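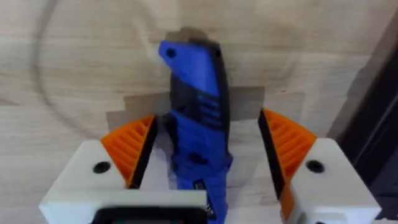

7. Preparing the Table

This section explains how to bring the table in order before a session and how to leave it after. Please read it one time from start to end before you begin. If you know the table from the old room in Pendville, please read it also, as several places have changed.

The section was written by Defne Çetinkaya and checked at Sarncombe by Nurhan Saraç. Version of 11/12/2025.

7.1 What you need

- The table with the light wooden top
- The dish rack with wooden pegs
- The plates
- The round bin with the toy pieces
- The green ring
- The blue hand tool
- Two soft cloths, one for wet use and one for dry use
- Masking tape and a pencil
- A measuring tape
- Sanding paper, grade 800 (only for section 7.6)

The cloths, the tapes and the paper are kept in the drawer marked Sandberg. All other things are on the shelf over this drawer.

7.2 Cleaning the wooden top

1. Take all loose things from the table. Put them on the shelf and not on the chairs.
2. Wipe the top with the dry cloth. Follow the direction of the grain.
3. Make the second cloth wet with clean water and press it out well.
4. Wipe again, with the grain. Go slowly over the joints between the strips of wood, where crumbs and dust like to stay.
5. Dry the top immediately with the dry cloth.
6. Wait until the wood feels dry to the hand before you put anything on it.

CAUTION: Do not use kitchen spray, alcohol or a sponge with a rough side. They take away the oil and the wood becomes gray in these places.

Note: The top has a faint ring mark. It is in the surface and cannot be wiped away. Please do not try to sand it. We have permission to sand only the pegs of the rack.

7.3 Placing the bin and the dish rack

The bin and the rack are the two largest things in the set, so they are placed first. When they stand correctly, the other places are easy to find.

1. Stand in front of the table, at the long side.
2. Put the bin at your left hand. Turn it so that the label looks to the room and the opening is up.
3. Put the toy pieces in the bin. The long ones go in first and the small ones on top. No piece should hang over the rim.
4. Carry the dish rack with two hands, holding it at the base. Do not lift it by the pegs.
5. Put the rack at the far side of the table. Measure from the front edge of the table to the front of the base. The distance is 55 cm.
6. Push lightly on each corner of the base. If the rack rocks, look for a crumb or a piece of tape under it.
7. Put the plates in the rack, each one between its own pegs. The pale blue-green plate goes left, the beige plate goes in the middle and the teal plate goes right.

It is normal that the plates lean a little. They should not touch each other. If two plates touch, lift one of them and set it in the next gap. 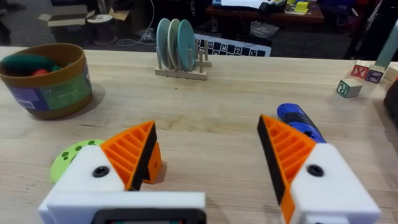
Figure 7-1. Bin at the left, plates standing in the rack.

CAUTION: Take the plates out before you move the rack. A plate that falls on the edge of the table can get a chip, and chipped plates must go out of use.

Note: When you work from the other side of the table, left and right are changed. In this guide we always mean left and right as seen from the front side.

7.4 Placing the small things

The small things are placed in the open part of the table, between you and the rack. Their places may be different from session to session. The session sheet tells you which layout is used. When the sheet gives no layout, use the one below.

1. Lay the green ring flat on the wood. It must not stand on its edge, as it rolls easily and has already fallen behind the table more than once.
2. Leave free space all around the ring, so that a hand can take it from every direction.
3. Lay the blue hand tool on its side, to the right of the ring. The tool may lie diagonally. It does not need to be parallel with the table.
4. Check that the tool does not touch the ring, the bin or the rack.
5. If the session sheet asks for marks, put a short piece of masking tape beside each thing and write on the tape with pencil. Never write on the wood.

CAUTION: The blue tool must be switched off before you lay it down, and nothing may be mounted in its tip. If you are not sure, ask the person responsible for the table before you pick it up. Keep the vents at the side of the tool free. Do not cover them with tape.

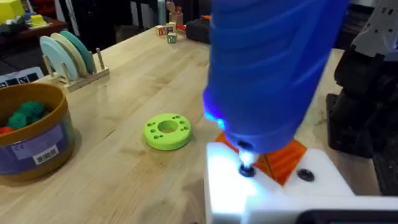 Figure 7-2. The green ring lying flat, with the bin at the left and the dish rack farther back.

7.5 Checking the table

Sit down at the front side and look at the table from this height. Many small mistakes are seen better when you sit than when you stand.

Check the following:

- The rack stands steady and all pegs are straight.
- The bin stands on its whole bottom, not on a cloth or a cable.
- No toy piece is higher than it needs to be in the bin.
- The ring lies flat.
- There is no water, dust or old tape on the wood.
- The light comes from the ceiling lamps. If strong sun falls on the table, close the blind. In July we close it for the whole afternoon.

When everything is correct, write your initials and the time on the sheet. If you have changed something on purpose, write also what you have changed. "Rack 5 cm to the left" is enough. "Moved rack" is not enough, as the next person cannot repeat it.

7.6 Care of the rack and the bin

The wooden pegs can become rough with time. A rough peg makes fine lines on the plates.

1. Take out the plates.
2. Move one finger along each peg, from the bottom to the top.
3. If you feel a rough place, sand it with the 800 paper. Use light pressure and only go up and down, never around the peg.
4. Wipe off the dust with the dry cloth.
5. If a peg is loose, do not push it in with force. Put a piece of tape on the base beside it and report it to Nurhan Saraç.

For the bin, take out all toy pieces, turn it over above a waste basket and tap the bottom. Wipe the inside with the pressed-out cloth. The label must stay dry, so wipe around it. Do not remove the barcode sticker, we need it for the inventory.

The toy pieces can be washed by hand in water of 40 degrees with a little dish soap. Dry each piece before it goes back in the bin.

7.7 After the session

1. Lay the blue tool in its place on the shelf first, before you touch the other things.
2. Put the green ring beside it.
3. Collect the toy pieces and look also under the table and on the window side.
4. Take the plates out of the rack and stack them with a paper towel between them. The teal plate goes at the bottom.
5. Put the rack and the bin on the shelf.
6. Remove the masking tape slowly, at a low angle.
7. Wipe the top as described in 7.2, steps 2 to 5.

If something is missing, write it on the session sheet the same day. Spare toy pieces are in the box marked Pondska, on the lowest shelf. Please do not take replacement pieces from another set, even if they look the same, as the colors are a little different and later it is difficult to sort them.

Continue with section 8, Session Sheets.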